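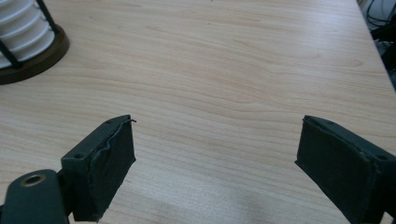 Photo: Harish Menon

I moved the last of my accounts over to paper in September and I've had a few emails asking how it's going, so I'll put it all in one place.

For eleven years I kept the household money in a spreadsheet. Before that I used a program called Skedis, which came on a disc and stopped working when I changed computers. The spreadsheet was fine. It had a tab for each year and a tab called "misc" that I was afraid to open. I could tell you what we spent on the boiler in any given winter. What I couldn't tell you was what was in the current account on the day you asked me, as I only filled the thing in every five or six weeks, from statements, in one long sitting with the radio on.

The change came from Italo Mancuso, who used to work two desks along from me at Kamath and did his own books by hand the whole time I knew him. He sent me a spare ledger when I left. It sat on the shelf for a year. It has 223 numbered pages, a column for the date, a wide one for the description and four narrow ones for figures. It's made by Gredmont, who I think mostly do stationery for schools.

I write in it every evening at the table, after we've eaten. It takes five minutes, or less if we've not been anywhere. Receipts go in a bulldog clip until they're entered, then into an envelope for the month. At the end of the month I add up each column twice, once going down and once going up, and if the two don't match I do it again.

The first month they didn't match and it took me most of an evening. I had written 312 where the receipt said 321 (the car, new front tyres and a bit of welding). I wouldn't have made that mistake in a spreadsheet. Well, I would have made it, but I wouldn't have found it.

Some things that work better than I expected:

I notice small spending. Writing "coffee, station" four times in a week is dull enough that I've started taking a flask. I didn't set out to save money this way and the sum is not large.

My wife reads it. She never once opened the spreadsheet. Now she flicks through the ledger while the kettle's on and asks what things were, and she has started putting in her own entries in green pen. We've talked about money more since September than in the few years before it, mostly in a good way.

Annual bills are easier to see coming. I've put a list inside the front cover with the month each one falls due. House insurance, car tax, the chimney, the subscription to the Derirthorpe allotments, the dentist. I transfer £1,000 into the savings account in four lots over the year and most of these come out of that.

Some things that don't:

Searching. If I want to know when we bought the fridge I have to turn pages until I find it. I've begun an index at the back for anything over fifty pounds, but I forget to keep it up.

Direct debits. They go out whether or not I've written them down, and twice now I've thought we had more than we did. I check the bank on my phone on the first of the month and enter them all together, which feels like cheating.

Pens. I've gone through 2 already. The paper is a bit rough and the cheap ones skip on it. Harish says to use a pencil, and he may be right, but I was always told figures should be in ink and I can't quite shake it off.

Somebody asked whether I keep a backup. No. If the house burns down I'll have other things to worry about, and the bank has its own records. I did photograph the first few pages on my phone and then lost interest.

Somebody else asked what I did with the old spreadsheet. It's still on the computer. I printed the summary tab for each year and stuck those in the back of the ledger with a glue stick, so I can compare one year with another. The glue has made the pages wavy and the cover won't close flat any more. I should have used a folder.

I haven't opened "misc". My guess is that it's mostly the wedding and the loft — both paid for a long time ago.

At the rate I'm going the ledger should last until the spring after next. Italo tells me the newer ones have thinner paper and that I should buy a couple of the old sort while the shop in town still has them. I went in to look and they had one, with a dented corner, so I got that.

Next time I'll write up the allotment, which has mostly been leeks.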